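Notes for the Mernley play kitchen corner, for kids!

Ever wondered why a kitchen has a hob AND a sink right next to each other? Cooks carry hot pots. Short trip = fewer spills.

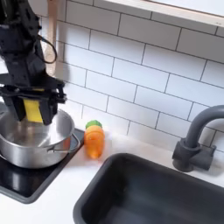
Pots are metal becuase metal lets heat through fast. Handles go on the side so your fingers stay away from the hot bit. Real hob: hot. Play hob: pretend hot.

The wall gets splashed too. So, tiles. One wipe and done. Spoons hang up high, easy to grab. 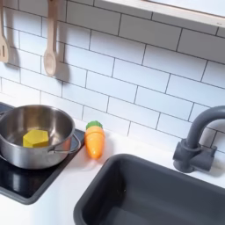
## What goes in the pot?

Anything, in a play kitchen. Soup needs bits. Big bits cook slow, little bits cook quick. Stir so the bottom doesnt burn.

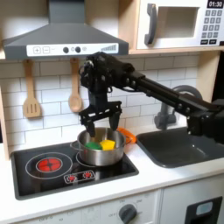 Gonddale class wrote in to say soup is better with 6 carrots and no onions. Fair enough.

Now, rings. A hob has rings so the heat stays under the pot and doesn't get wasted. Pot goes in the middle of its ring. The red pattern on the left one is how a play hob says HOT, and a green block standing on it would be in trouble on a real one!

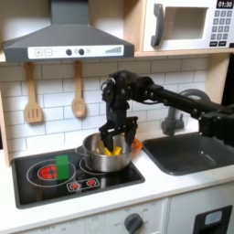

Tidying up next. Food out first, then wash the pot, then dry it. Look for anything that's lying about too, like the orange thing behind the pot. Back in the box with it.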